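In Defense of the Unread Manual

I own a toaster that came with a manual 91 pages long. Nine of those pages are about toast. The rest warn me, in a great many languages, against bathing with it.

I bring this up because I am the only person I know who still reads these things, and I would like some company.

The usual complaint is that manuals are badly written. Of course they are. So are most love letters, and people keep those in a shoebox. What a manual gives you is the voice of someone who has thought about your dishwasher harder than you ever will, and who suspects you of planning to put a canoe in it. I find that touching. Very few people in my life have worried about me in such detail.

When we moved to Nultemdale the house came with a boiler made by Tallon, and taped to the side of it in a plastic sleeve was the original booklet, brown at the corners. Somebody had written "NO" in pencil next to step 4. That was the whole note. I have never done step 4. The boiler and I get along fine, and I think of that pencil every July when the thing comes up for service and the technician goes straight to step 4 without looking, whistling.

My last dehumidifier, a Lirnberg, had no booklet at all. It had a square code on the lid, and the code led to a page, and the page wanted my email address before it would tell me which way the bucket went in. I guessed. I guessed wrong, and the hall carpet took on around a gallon. The page, when I finally gave in, had a video of a woman in a spotless kitchen being delighted by dry air. The bucket did not come up.

Now, I understand the argument. Paper costs money. Nobody reads past the diagram. The Kwok desk lamp I'm writing under claims to need no instructions, and to be fair it has only the one switch. But the lamp also has a mode where it pulses slowly like something in an aquarium, and I have found this mode three times and left it only by pulling the plug. A single page would have done it. Half a page - I'd have supplied the paper.

There is also the matter of dignity. A person with a manual can sit down, put on their glasses and be wrong in private. A person without one has to go on a forum, where a stranger with 2,000 posts will ask whether they tried searching first.

So keep yours. Get a drawer. Mine holds the papers for a bread machine I gave away years ago, two clocks and a tent, and I would put it up against most novels for suspense. Someone sat down and wrote all that, knowing perfectly well how it would be received - and still put in an index.
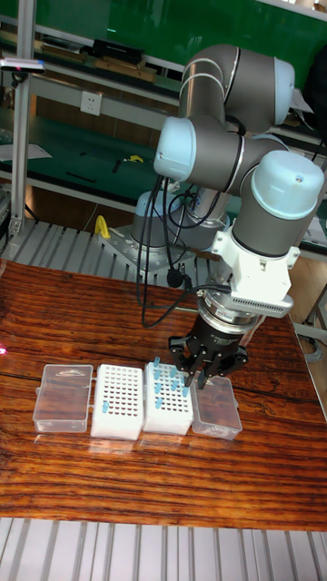
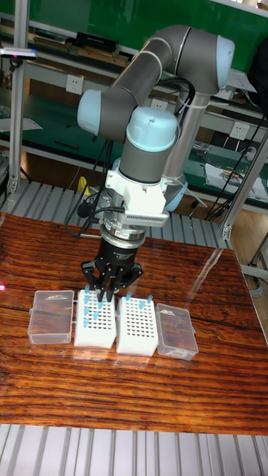
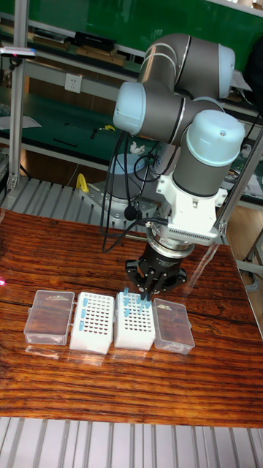

A robot arm at a wooden table, three views.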